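Lusano Oat & Calendula Hand Balm, 2 oz Tin

Our hands get washed more than any other part of us, and by the end of winter mine used to feel like sandpaper! Lusano is the balm I kept going back to the stove for, batch after batch, until it sank in nicely and stopped leaving fingerprints on everything I touched. It's made with beeswax, sunflower oil steeped with calendula petals, and a little colloidal oat. No added fragrance, just a faint honey smell from the wax. 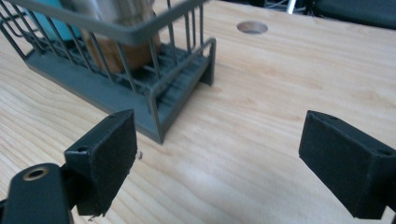 A little goes a long way, so start with a dab the size of a pea and warm it between your palms before working it into the knuckles and cuticles. Most of us at Dorkside Soapworks keep a tin wherever the washing up gets done. If yours is going to live beside a gray dish rack like this one, do put the lid back on between uses, as water droplets make the top of the balm go grainy (still fine to use, just not as pretty).

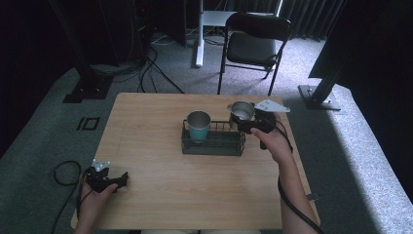 Each batch makes around 120 tins, and the batch number is stamped on the bottom. The current one is 101, poured with the new beeswax from Nartey Apiary. Keep it out of hot cars, please! It softens quickly once May comes along. Best within a year of opening.

Ingredients: sunflower oil, beeswax, shea butter, calendula petals, colloidal oat, vitamin E.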